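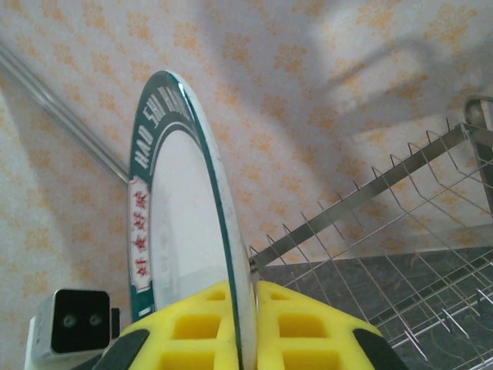 The doors at Staltitz opened at ten on Saturday, and by 10:15 the Tolleck arm had stopped putting dishes away.

I had driven 141 miles for the open day, mostly because of the line in the flyer promising "a kitchen that tidies itself." The kitchen is a mock-up at the back of the hall, with floral walls somebody's aunt would approve of and a wire dish rack on a dark counter. The first few plates went into the rack without trouble. Then the arm picked up a plate with a green rim, carried it to the prongs, and squeezed.

It kept squeezing. The yellow pads are soft, so the plate survived longer than I would have, and then it went off with a crack that cleared the front row. A chip landed well past the rope, near a man eating a pretzel. He moved the pretzel.

Regula Mayrhofer, who runs the handling group, hit the stop button and gave us the best talk of the day. The force reading had frozen at its last value, so the controller believed it was barely holding on and asked for more. There is supposed to be a check that trips after 250 milliseconds of stale data. It had been switched off on Friday for a test and left off. She said this in front of everyone, including her boss.

The rope was moved back, the check went on again, and the demo returned after lunch at half speed with around 30 of us watching from what I would call a respectful distance. It racked 15 plates. The Rastogi people at the next booth were very nice about it, in the way competitors are.

Parking is free if you get there before eleven. The soup was good.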